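Topic: two arm connector insertion, gripper choice??
Started by zind_bench, 11/6/18

zind_bench
Trying to pick between two grippers for plugging a wire harness into a header on a control board. Two arms, one does the plug, other is there to steady the board. Running it on the Lenia controller right now. Stock fingers vs the Pesonen compliant ones. 70 tries each so far, stock fingers got 64, Pesonen got less and I dont get why.

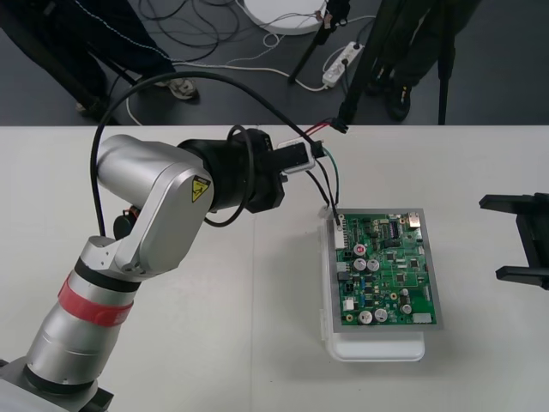
Force limit is the same for both, approach speed too. Only swapped fingers and redid the tool offset. Lovisa Eklund wrote our insertion routine and she thinks the soft ones let the plug tip over a hair before it seats. I think it's the offset. Ideas?

kernel_mo
what's the second arm doing during the push? if the board can slide at all your numbers mean nothing

zind_bench
It presses on the upper right part of the board with a fixture. Plug goes in at the left edge.
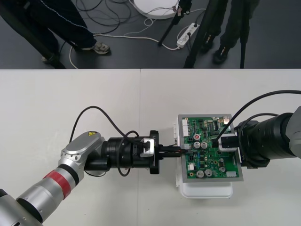

Tried more down force on that side, no change on the stock fingers. Havent tried on the Pesonens yet.

tallgrass
So you're pushing at one edge and holding way over at the other corner. I'd move the hold closer to the header before buying anything. Soft fingers + a board that can twist = bad time.

kernel_mo
disagree, if that was it the stock fingers would be failing too. Its the fingers. Compliance in the wrong direction. You want give sideways and none in pitch

tallgrass
Stock ones ARE failing, six out of 70. Stiff fingers just bully it in.

rusty_dock
Get a wrist camera on it and look before you push. We did 196 runs blind at the old place, complete waste of time. Ituma mount is cheap and fits most flanges

zind_bench
Already have one at the wrist — just wasnt using it for this. Grabbed a view over the chips end of the board.
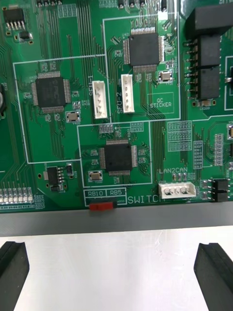 Exposure is locked, focus too. Was hoping to match off the printed text for board position and skip a separate marker. Is that dumb?

rusty_dock
not dumb. pick the big lettering, SWITCH or LAN2CAN, tiny part labels will drive you nuts. And the square chips have good corners

kernel_mo
I'd use a marker anyway. Print varies batch to batch, saw it shift on a 1,028 board run and we had to reteach everything

rusty_dock
never seen it move enough to matter for a connector that size

kernel_mo
well I have

zind_bench
ok. Moving the hold point first, then same count again with both sets of fingers. Camera after that. Lovisa wants the force logs at a higher rate too so will post those if teh controller lets me

tallgrass
Post the fails, not just the good ones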